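Shared Kitchen Notebook, Lallus Building
Saturday, February
Entry by Maya Saab. Present: Samer Fakhoury, Fadi Smadi. Brock Lévesque joined after 11.

Purpose of the session

The cutlery in the second-floor kitchen was due for sorting under the arrangement agreed with the tenants of the Hattar and Clonix offices. The previous entry on this subject, by Samer Salameh, recorded that the utensil holder had become too full for a spoon to be withdrawn without lifting several chopsticks with it. It was decided to empty the holder completely, sort its contents on the round table and return only what is in regular use.

Procedure

Work began at 10. The holder was emptied by hand and placed towards the rear of the table. Pieces were laid on the cloth as they came out, with no attempt at order at this stage. Fadi Smadi suggested sorting directly into the drawer trays, but the trays had been washed and were still draining, and the table was therefore used throughout.

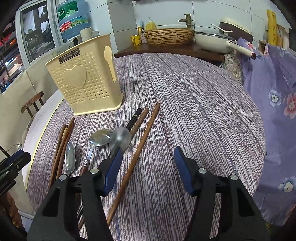 Holder and cutlery on the round table, before matching.

Chopsticks

Chopsticks took up the greater part of the morning. Brown and black ones had been kept together, and several had no obvious partner. The following method was adopted and is recorded for whoever carries out the next sort.

Colour first, then length, then the shape of the end. Length should be checked by standing the pair upright on a flat surface, as two chopsticks lying side by side are easily misjudged. A pair that agrees in colour but differs in length is to be treated as two single pieces.

Single pieces are to be kept in an envelope in the left-hand drawer until the next session and discarded if still unmatched. Samer Fakhoury asked that the long brown ones be exempted, as he uses them for turning food in the pan and does not need two alike. This was accepted. They are to be stored with the cooking utensils and not with the table cutlery.

Any chopstick with a split or a rough tip was to be removed at once. Fadi ran each one through a folded paper towel, which catches on a splinter sooner than a fingertip does. The method is slow but was thought worth keeping.

Spoons

The spoons do not belong to one set. It was proposed that the odd ones be withdrawn and replaced with a matching set from the Viro catalogue, item 382. Brock Lévesque objected on grounds of cost and also stated a preference for the present spoons. No order has been placed.

Spoons with separate handles require some care. They should not be left standing in water, and the collar where the handle meets the neck should be dried with a cloth. The plain steel ones may be washed in any manner.

Small spoons are to be kept apart from the large ones. When both are placed in the holder the small ones sink to the bottom and are not found again until the next sort.

The holder

The heart-pattern holder was washed inside and out. The small perforations collect residue and a bottle brush does not reach them properly from within. An old toothbrush used from the outside gave a better result. The foot was wiped separately and dried before the holder went back on the cloth.

Samer Fakhoury raised the question of whether the holder should remain on the table or be moved to the counter.

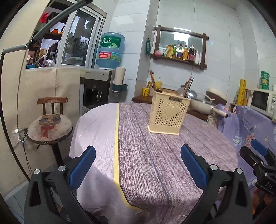
The case for the counter is that the cooking is done on that side and the cook should not have to turn round for a spoon. The case against is that the counter already has a utensil holder of its own, together with the wok and the pot, and a second holder would take up space needed for preparation. After discussion it was agreed that the holder on the table should be for eating only and the one on the counter for cooking only. Ladles and spatulas found in the wrong place should be moved without waiting for the next session.

The rolling pin has no assigned place. Fadi proposed the lower drawer, which is long enough once the foil has been taken out. To be tried for a month.

The condiment shelf was not part of this session. Brock noted that bottles should be wiped at the base before being returned to it, and asked that the point be written down.

Costs

Replacement drawer liner, cut to length: 67 in total, to be divided equally between the two offices. Receipt in the folder.

Outstanding

Envelope of single chopsticks to be reviewed at the next session (Samer Salameh).
Decision on the spoon set to be taken when all are present.
Tablecloth to be taken off and the tabletop underneath wiped. This was not reached today.
A second toothbrush to be bought and marked for kitchen use.

Session closed shortly before lunch. M.S.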